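3 January 2025

Need people for table clearing + wiping sessions, Rulby building, second floor. Posting this quick, will tidy it up later if I get a minute.

**What it is**

We're putting together a picture guide to small desk stuff. Erasers, sponges, blocks, clips, tape, bits of foam, the things that pile up on a work table and never get put back. You sit (or stand, up to you) at a table, you get a tray of small things, you sort them, put them down where the card says, wipe the table, start over. Then you tell us which things were annoying to pick up and why. That last part is what we're paying for really, so please talk.

Sessions are two hours with a break in the middle. Pay is $88 per session, paid same day. Parking in the Christodoulou lot is free after 4, before that you need the slip from the front desk so ask for it when you come IN, not when you leave.

**Who we want**

- 18 or over
- OK with handling small soft things and small hard things for a while
- no experience needed, office people, teachers, retired folks, students all welcome
- left handers especially!! we had hardly any in October
- if you have a latex or foam allergy please say so before you book, we can swap the tray

You don't need to be neat. We had very neat people last round and thats fine but we would like some messy ones too.
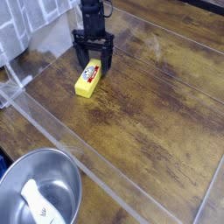 Surface matters more than we expected. The wood-look tops hide crumbs and pencil dust, so people stop wiping too early, and the plain white ones show everything and people never stop. You'll get one of each over the two hours. Please don't bring your own cloths or sprays, we use the same ones for everybody.

Soft items go back in the tray label side up. If something rolls off onto the floor leave it till the end of the round, then pick up. Don't worry about speed, there's no clock on you.

**Dates**

Running 3 weeks starting mid January, weekday afternoons and early evenings. Slots go fast once the list opens. You can do up to two sessions but not on the same day, hands get tired and the notes get lazy. If you did the Vestier drawer sorting last year you can still sign up for this, diffrent study, different money.

**Also need: one table lead**

Part time, same weeks. You set out trays, check the cards match, restock, reset the table between people, type up what they said. Restocking is the big part. There are 2,014 items on the master list and 1,454 of them are still in boxes in the Esirby closet with no labels on, so the first few days are mostly labeling. Bring a sweater, no heat in there. Need someone who can keep a spreadsheet straight and doesn't mind repeating the same instructions all afternoon. $24 an hour. Sorting or stockroom work is a plus, library work too.

**How to sign up**

Come by the Rulby front desk and fill in the half sheet, or leave a note in the box for Gintarė Lill. Put down:

- name and phone
- which hand you use
- afternoons you can't do
- allergies
- "session" or "table lead" or both

Table lead people please add a few lines on past work, no need for a full resume. I'll call back within the week, if you don't hear from me leave another note, the box gets emptied by whoever is passing.

Short sleeves or sleeves that roll up please. Rings off if they snag.

Gintarė

ps. elevator is out again, side stairs are the easier ones. If stairs are a problem tell me on the sheet and I'll set up a table on the ground floor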